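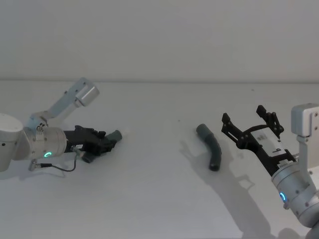

Two arms, two lengths of hose. The left gripper holds one piece while the right, jaws open, faces a curved tube on the table.

A short length of hose is a hard thing for a robot to pick up well. It bends when you squeeze it and rolls when you nudge it. Two pieces from the same box will settle into two different curves, so a program that stores one exact grasp is wrong most of the time.

Sigrun Bråten has spent most of her working life on parts that hold their shape. She came to the lab at Cirance four years ago from a company that built machines for sorting castings, and she says hose was a shock.

"With a casting you find the part, you look up the grasp, and you go," she says. "With hose you find the part and you still know almost nothing. Which way does it curve? Which end is which? What will it do when I lift it?"

Her group's answer is a method they call Fidimen. It plans for two arms together, and it starts with a question most planners leave until late: what will the other hand need next?

In a standard setup, each arm has its own planner. One arm picks up a hose at the spot that gives the firmest hold, usually near the middle. Then the second arm has to work with whatever is left showing. If the two pieces are meant to be joined, a firm hold in the middle can be a poor choice, with the loose end drooping away from where it should be.

Fidimen scores the grasps in pairs. A hold on the first hose is only as good as the best hold it leaves open for the second arm, and the final score depends on how the two ends would line up. The planner often picks a grasp that looks worse by itself. The first arm may take a hose close to one end, at an odd angle, and keep still while the other arm goes in for the second piece.

The part that took longest was predicting the bend. Babatunde Ekwueme, who wrote most of that code, tried a full physical model first. It was accurate and far too slow. What the group uses now is a chain of short stiff links with springs between them, fitted to each hose from camera images as the arm closes on it.

"It's a crude model," Ekwueme says. "It's wrong all the time by a little bit. But it updates fast enough that we can correct for it on the way down."

The main test ran through July and covered 305 trials. Each began with the hoses laid on a bare white table in a new position, and each counted as a success only if the two ends met and stayed together when one arm let go. The paired method failed in 22 of them. With the arms planning separately on the same layouts, the failures came to 60.

Bråten is careful about what that shows. All of the hoses were short, and they came from one supplier, Plastov, in one diameter. The table was clear and evenly lit. Of the 22 failures, 13 were cases where the hose twisted along its length as the jaws closed. The spring chain can't describe twist at all, so the planner had no way to see it coming.

The other nine were a mixed group. In some of them the camera lost the end of the hose against a gripper's shadow, a problem the team had expected to be worse. Dark rubber on a white surface is easy to find, but a dark shadow beside it can look like more rubber. Adesuwa Bashir, a graduate student, retrained the part of the system that traces the hose outline, using images shot with the lamps moved to different places. She says that fixed most of it, though strong light from one side still causes trouble.

There are people outside the lab who want this to work. Sixten Forsberg runs assembly at Adeyemi, which makes cooling units for delivery trucks. His line has robots for nearly everything except the hoses, and those are still pushed on by hand. He visited Cirance in the spring and came away interested but not ready to buy.

"My people do one of these in a few seconds, and they do it inside a housing where they can't see their own fingers," he says. "I'd like to see it done in there."

Bråten doesn't argue with that. A cramped housing would block the cameras that the bend model depends on. Her group has started adding force readings from the wrists — the idea is to feel the hose push back and work out the curve from that — but the early runs have been slow, and she won't give a date.

Twist comes first. Nia Pumphrey, who joined the group this year, is adding a second set of springs to the chain, one for each joint, that resist turning. The new version already runs on recorded trials. It is still too slow to steer a moving arm, and she is now trying to find out how many links she can take out before the answer goes bad.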